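Home | Boxes | Tape | Packing Paper | Contact

Baird Large Moving Box
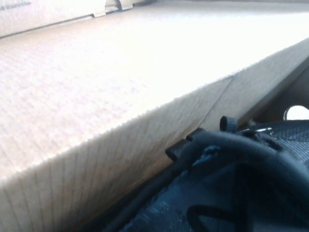
We love this box for bedding, winter coats and all the bulky stuff that never fits anywhere else! It's plain tan corrugated board, the kind where the fine ridges show down the side panel and the top has a speckled, papery look (easy to write on with a fat marker). Fold the short flaps in first, then the long ones, and run a strip of tape down the middle. Sold flat in bundles of 30, and you can mix in Fuddale smalls for books. Ask Evie Rowbotham about odd sizes.

19 comments | 100 shares

© Losance Packing Supply | Back to top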